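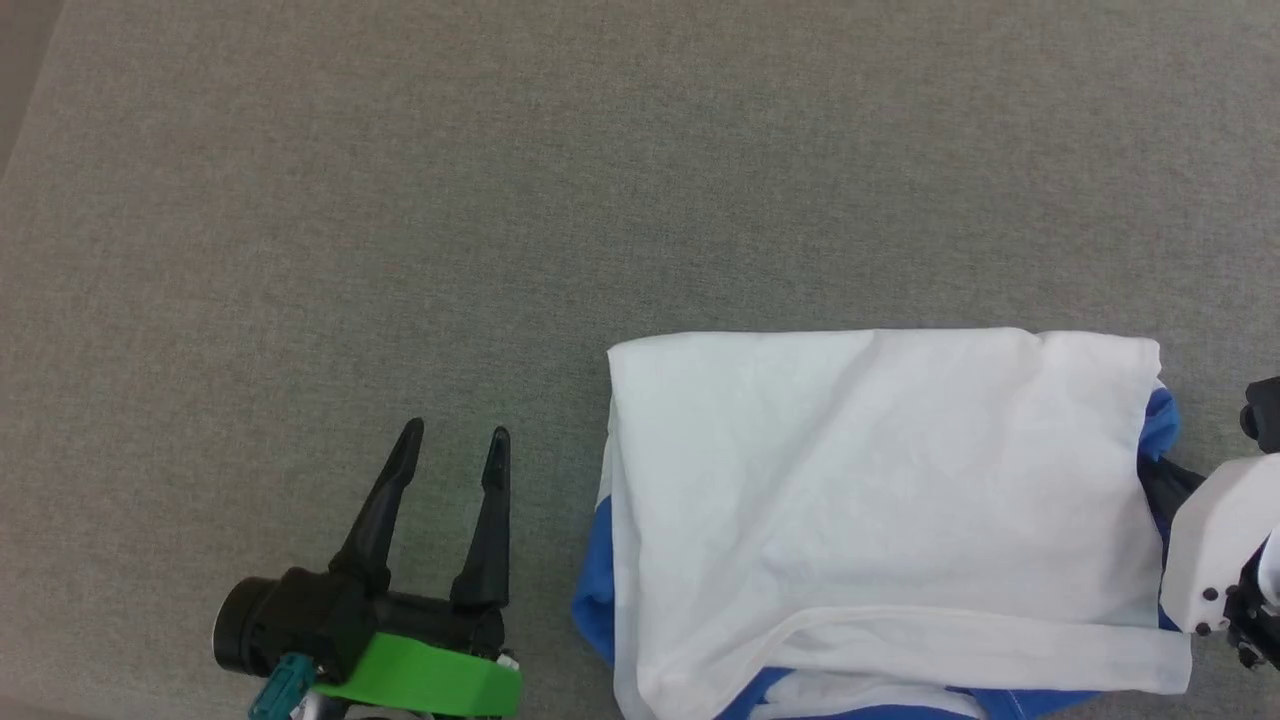

Fig. 1. Gray fabric surface, upper half clear.

Soft Furnishings and Upholstered Surfaces: Periodic Inspection
Site: Rarnasdale, ground floor reading rooms and entrance lounge
Date: 29/03/2019
Inspector: Josefina Ojeda
Second reader: Jeanie Pollock
Previous inspection: August

Ratings: P = pass, C = pass with comment, F = fail, N/A = not applicable. Any F takes the item out of use the same day.

1. Fabric and covers

1.1 Covers free of tears, open seams and burn marks: C
Comment: Seam opening on the left arm of armchair 10, on the side facing the radiator. Foam not exposed. Resew before the next inspection. The repair made in August on the adjacent chair is holding.

1.2 Flammability labels attached and legible: F
Comment: Label missing from the two-seat sofa by the north door. Landa has been asked for a replacement certificate. Sofa moved to the locked store until it arrives.

1.3 Covers free of heavy soiling and mold: P

1.4 Zippers closed, pulls tucked in: P

1.5 Staples and tacks on undersides fully seated: C
Comment: Two raised staples under the window bench, driven back in during the inspection. Dust cover intact.

2. Frames and legs

2.1 No movement at joints under hand load: P
Comment: Checked by pushing at the top rail, front to back and then side to side.

2.2 Legs tight, glides fitted: C
Comment: Glide missing from one leg of the Soker stool. The stool rocks slightly on the tile but not on the carpet. Spare glides are in the drawer marked 472 in the maintenance office.

2.3 Casters lock and release: N/A
Comment: No wheeled seating remains on this floor. Delete the line from the next revision of the form.

2.4 Exposed metal free of burrs: P

3. Partition panels

3.1 Panels upright, feet flat on floor: P

3.2 Connecting clips present top and bottom: F
Comment: Bottom clip absent between the third and fourth panels in the east reading room. Panels separated and laid flat against the wall. Voicu supplies the clip under the old part number only; Florencia Villalba has the order sheet.

3.3 Fabric taut, edges secured in channel: P

3.4 Nothing hung from or leaning on panels: C
Comment: Coats on the panel nearest the entrance, removed. Same comment in August. A coat stand would be cheaper than another set of feet.

4. Placement

4.1 Seating at least 60 cm from heaters: C
Comment: Armchair 10 was too close. Moved and remeasured. Floor tape to be renewed.

4.2 Exit routes clear to full width: P

4.3 Extinguishers and call points visible and within reach: P

4.4 Power cords not run under rugs or cushions: P
Comment: Lamp cord in the lounge now runs along the baseboard in a clipped channel.

Actions
1.1 Resew seam, armchair 10. Valentina Painemal.
1.2 Obtain certificate and relabel sofa. Jeanie Pollock.
2.2 Fit glide, Soker stool. Valentina Painemal.
3.2 Order and fit clip, then reinspect the full panel run. Florencia Villalba.
4.1 Renew floor tape. Rocío Riquelme.

Items 1.2 and 3.2 stay open until the reinspection sheet is signed. File the signed copy with the August sheet.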